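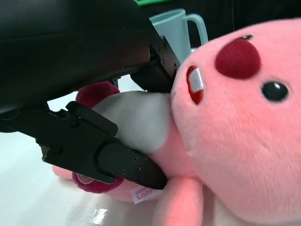 Minutes, toy and lost property table, Davside hall
23 December 2023

Present: six, seventh joined during item 3. Apologies: two, both traveling. Chair for tonight is whoever had the key.

1. Last minutes
Read, agreed. One correction, the fund stood at $2,444 before the fall sale and not after. After the sale it is $2,834. Corrected by hand on the file copy.

2. Soft toys for the Berisha gift bags
Long one. The pink plush with the buck teeth was passed as OK to go. Discussion on whether it is a beaver. Most say beaver. Label will read "plush toy, pink" and leave it at that.
Bead eyes came up again. Shiny eyes look nice but the Berisha list says under-threes get stitched eyes only. Agreed: anything with bead eyes goes in the older bags, 4 and up. The pink one goes there.
Felt patches and the white teeth to be tugged at before bagging, same as buttons. Anything that lifts gets sewn or pulled from the pile. Thread is in the blue tin, needles are low.
Question whether toys should be washed first. Agreed pillowcase, cold, no dryer. Fuzzy ones come out matted in the dryer, we lost a rabbit that way in April.
ACTION: eyes and seams check on all soft toys before the bags are tied.
ACTION: more needles, the long kind.

3. Bags
178 requests in. We said we would make 200 so there is slack for walk-ins. Paper bags with the twist handles, the Cundeck ones. The cheaper bags tore on the bottom when anything hard went in next to a soft toy, so no.
One soft toy, one book, one useful thing per bag. "Useful thing" to include cups, mugs, flashlights, socks, hats. No candles this year.
Tissue paper: yes if there is any left, not buying more.
Somebody to write the age on the outside in big letters, bottom corner, not on the handle tag. Tags come off in the car.

4. Mugs and cups
Plastic only for the kids bags. Agreed without much talk. Ceramic ones to the kitchen shelf or the spring sale.
Teal mug okayed for a bag. Suggestion that a small toy could be tucked in the mug to save space, tried with a sock bear and it worked fine, pink one is too chubby for that. Put the mug in first, handle toward the side of the bag, toy on top.
Check inside for stickers and price gum. Vinegar gets the gum off, nail polish remover clouds the plastic so please dont.

5. The white table
Concern raised about the state of the top. Scuffs and specks, some of them may be marker. Tried dish soap, no change on the worst ones. Baking soda paste suggested, do a small patch near one of the holes first and wipe off right away.
It shows everything, being glossy. One view that we should put a cloth over it for sorting. Against: cloth slides, things get lost in the folds. Left as it is for now.
Reminder, small items roll to the holes. Buttons and pen caps have gone down there before. Tape over both when sorting small stuff, take the tape off the same night or it leaves gum.
Offer from Dretateck of two folding tables on loan. Accepted, they need to be back in the week after the handout.
ACTION: try the paste, report back.
ACTION: say thank you to Dretateck, in writing this time.
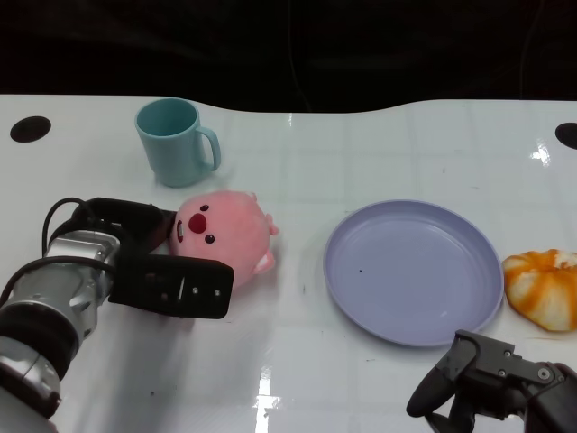

6. Lost property
Box is over full again. Gloves mostly, one umbrella, a lunch bag we are not opening. Rule stays at four weeks then it goes. Notice on the door is out of date and needs redoing.
Lost property and donations must NOT share a table. Last time a kid's own bear nearly got bagged up. Donations on the white table, lost property on the bench by the coats.

7. Money
Bags and tissue out of the fund, recipt to be stapled in the book. No other spending agreed. The new urn put off again.

8. AOB
Radiator at the stage end knocks. Known about.
Parking on handout day, leave the two spaces by the ramp clear.
Scissors keep walking off. If you have the orange pair please bring them back.

Next meeting after the holidays, date to go round by email. Closed 8:50, chairs stacked, lights off at the back.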